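Slide 1. Good afternoon. Wait for the door to close. Thank Dougal Swanson for the invitation. Say my name slowly.

My subject is the staff break, and what happened with it in the Indcombe office of Govholm. I worked there in human resources when we changed the rules.

Slide 2. The old rule: one break at 10:30, the same for all. 300 people went down to one kitchen. The line was long, and many returned to their desks without a drink. Mackenzie Chan asked them in a survey what they wanted. Most people did not ask for more minutes. They asked to choose the time by themselves.
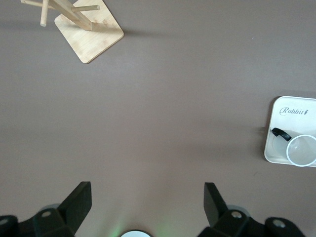

Slide 3. We began the free break in October, first with the billing team. Their manager, Renata Espinoza, was against it. She was afraid that the telephones would ring with no answer. Please tell this part with respect, she had good reasons. We agreed on one rule only: two persons stay at the phones — always.

Slide 4. Numbers. Before the change we had 1000 survey comments in the year, and the word "tired" was in too many of them. Do not read the table aloud. Pause here and drink some water.

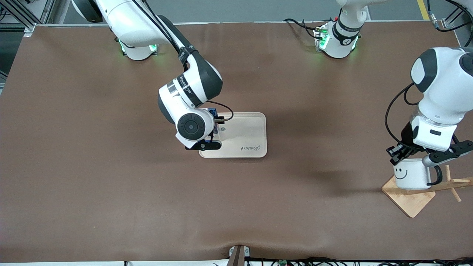

Slide 5. The second problem was the place where people sit. When the break became free, small groups wanted small tables, and we had only long ones. Annelies Dewulf proposed to give each team its own corner, with the things for coffee kept together so that they can be carried. A plain light beige tray, rectangular like this one, is enough for it. We did not buy new furniture the first year, and I still think this was correct.

Slide 6. What I would do differently. I would speak with the night shift earlier. They heard of the new rule from a poster, and they were offended — I understand them.

Slide 7. Questions. If somebody asks about the cost, send them to Iona Tennant, she has the budget file.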